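Workshop tips for sharing a bench with robot arms

I've been at the Mirncombe workshop for longer than I care to admit, and for most of that time automation meant the label printer. Then the arms came, and we all had to learn a new set of habits (me slower than most, I'll own up to that). I've been jotting things down as I go, so here are the ones that have stuck. Pinch whatever's useful!

Hang up everything you can
A rail across the back wall and a couple of wire baskets will change your life. Arms need floor space far more than we ever did, and a coil of cable left lying on the board is asking for trouble. Ours goes up in the basket now. I've since done the same over my sink at home and my husband is already sick of hearing about it.

Get a tray with little compartments
We used to sort small bits into old jam jars, which was fine when you could tip one out into your palm. The arms like things in the same place every time. Evelien Visser bought a proper sorting tray from Hermans for the odds and ends, and I grumbled about it for a week and then bought one for my buttons.

Keep your tidying-up jobs for the quiet spells
I used to wipe down whenever I felt like it. Now I wait until the arms have been stopped and Daichi has said so out loud, and then I go in with a damp cloth. White marks on bare wood are a pain, so get to them early. A plastic scraper held nearly flat works well, and go with the grain or you'll be looking at your own scratches for years.

Brighten the place up
I do mean it. You spend more of your day watching than you used to, and grey walls get you down. Big flowers on orange suit me very nicely.
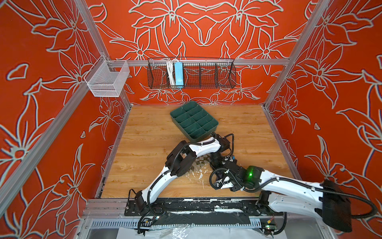
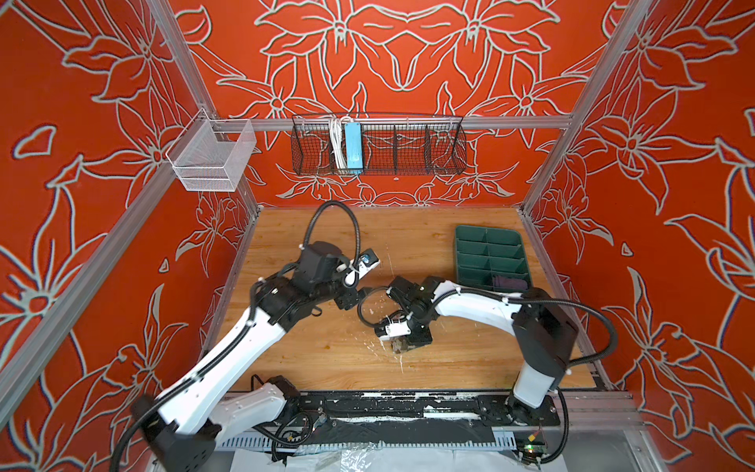 Both arms are bolted along the front edge, so I've had to get used to standing further back than I'd like.

Swap jobs before you get bored
My hands do less and my eyes do more, and that's tiring in a way I hadn't expected. We change over every 35 minutes now. One person watches, one gets the next lot ready, and Daichi Shibata does the fiddly checking because he enjoys it. I miss the chatting over the fiddly bits, I must say, but my thumbs are much better than they were in February.

Write down what stops it
We keep a plain notebook by the kettle. Time, what it was picking up, who sorted it out. Pencil is best, pens wander off.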